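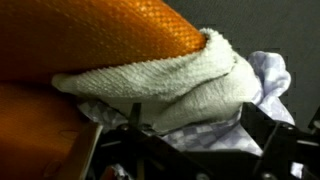

# Jultex presents Clodeo, a two-cloth set for kitchens and shared workrooms

2023-06-02 - Jultex, a supplier of household textiles, announces today the start of sales of Clodeo, a set with one white terry towel and one thin checkered cloth in lavender and white. The set is made for people who cook at home, and also for people who eat their lunch at the same desk where they work.

The idea of Clodeo is simple. The terry towel is for hands and for spills, and its looped surface takes up water fast. The checkered cloth is for glasses, cups and the final wipe. Both cloths can be washed together. We recommend to wash them one time before the first use, as new terry always loses a little fiber.

## Tested on a real desk

Since March, trial sets have been in daily use in the workroom of our partner Tendusico. We chose a workroom because a desk has a harder life than many kitchen counters. Snacks are opened on it, boxes are unpacked on it, and the crumbs stay until someone has time.
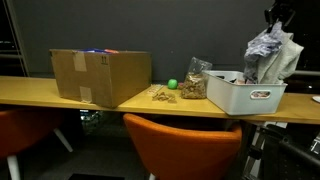

*The long desk in the workroom, with an open cardboard box, a bag of snacks and a white storage bin.*

In the trial, 26 users kept the sets within reach and wrote short notes to us. Most of them liked the checkered cloth for crumbs, which we did not expect, and 20 of them asked for a bigger terry towel. The final towel is therefore 10 centimeters longer than the trial version. The checkered cloth has stayed the same.

Several users also told us that they do not fold their towels. They drop them on the desk in one heap, the terry on the top of the checkered one, and take them again when they need them. Our care leaflet now has a paragraph about this. A heap is fine during the day - only please hang both cloths over something for the night, so that air can reach all sides.

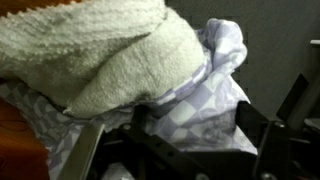

## Where the cloths are kept

Users with a small desk mostly preferred a hook. In the Tendusico workroom the light wooden desk is L-shaped and follows the wall before it turns, and it is shared by people with tools and people with lunch.

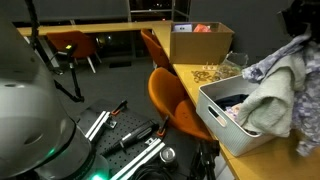
For such rooms we suggest one set for each side of the desk, and a separate rag for oil or metal dust. Clodeo cloths should not be used with solvents.

## Availability

Clodeo can be ordered from Jultex directly and in the shops of Kariuki, our retail partner. Offices and schools can order cartons of 50 sets. Spare terry towels are sold one by one; spare checkered cloths will follow later. Samples for the press are available on request from the Jultex press office.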